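Serholm board practical, handout 4: connectors and fixtures
Notes by Ruoxi Xiong. Session starts at 9.15 in the small lab.

## What we cover

Last week was component identification. This week is connectors: how to tell them apart, how to seat them, and how to write up what you did. Fidelina Tamayo will take the second half and go through the wiring sheets.

## Before you plug anything in

- Check that the bench supply is off and its leads are disconnected.
- Put the board in its fixture tray. Don't work on it loose on the bench.
- Wear the wrist strap.
- Read the printing next to the header. If it doesn't match your wiring sheet, stop and ask.

## Seating a connector

Line the housing up with the header before you apply any force. Push straight down on the housing, never on the wires. If it stops early, lift it off and look at the contacts. Rocking it from side to side bends pins, and we have 39 boards to last until the end of term.

To remove one, release the latch first if there is one, then pull on the housing.

## Write-up

Each group fills in one sheet. Give the board number (the Goro set starts at 152), the header label, the number of ways and the colour of the housing. Sketches can be in pencil. Sheets go in the tray by the door on Sunday evening at the latest. Anyone who missed last week should read pages 97 onwards in the course pack first.

## Finding the power input

Power connectors are the ones to be most careful with, as several on the same board can share a shape and colour. Go by the label and then check the number of ways. On this board the input is marked "48V IN" in white along the lower edge, and there are other black power connectors nearby with four pins each. The Ethernet jack on the left edge, with its silver shield, is a good landmark for turning your drawing the right way round. Copy the label onto your sheet exactly as printed, and mark the large capacitors near the centre as well; we will need them next week.

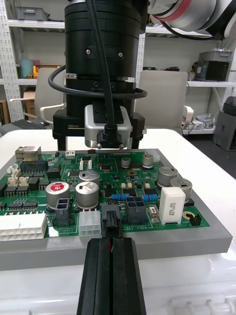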